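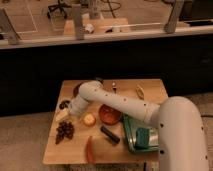 **Notes for session 4: Keeping a kitchen inventory**

Hi all, Estela here. A few of you asked for last time's discussion in writing, so I've typed up my notes and added the bits I forgot to say out loud (there were plenty!).

We started with the question I always get first: do I really have to track *everything*? No, please don't. When I ran the kitchen at Plulthorpe I inherited a stock sheet with 216 lines on it, and one of them was toothpicks. I cut it down in my first month and never missed a single row.

## What goes on the sheet

Put an item on the sheet if it spoils, if it costs a lot, or if you'd have to close the line without it. Salt can live on a shelf with a reorder mark drawn in pencil. Fish can't.

For each item I want:

- the name your cooks use for it (if they say "cukes," write cukes)
- the unit you count in, which may differ from the unit you buy in
- the par level
- where it's kept

That second one trips people up every term. You buy tomatoes by the case and use them by the pound, and if half the team writes down cases and the other half pounds, the sheet is useless by the weekend.

## The cost formula

Opening stock, plus purchases, minus closing stock. That gives you what you used. Let's do the one from the board again, slower this time:

| | Dollars |
|---|---|
| Opening stock | 2461 |
| Purchases | 3766 |
| Closing stock | 2461 |
| Used | 3766 |

Yes, I picked matching opening and closing numbers on purpose, so you could see that used equals purchased when your shelves end up where they began. The homework version isn't so kind.

Count at the same time every period, before deliveries come in. I once counted at Skavden with a truck half unloaded and spent the whole evening looking for cheese that was sitting in the hallway.

## Rotation

First in, first out. Date the label, face it forward, new stock to the back. I know you know this! But go open your own fridge tonight and tell me what's hiding behind the milk.

## For next time

Read chapter 14 in the Mirzaei packet, and skip the section on software for now. Then build a stock sheet for one shelf at home or at work, with par levels, and bring it on paper. We'll swap sheets and try counting from somebody else's, so write neatly.

Final projects are due in June. Topic ideas can come to me by email or after class.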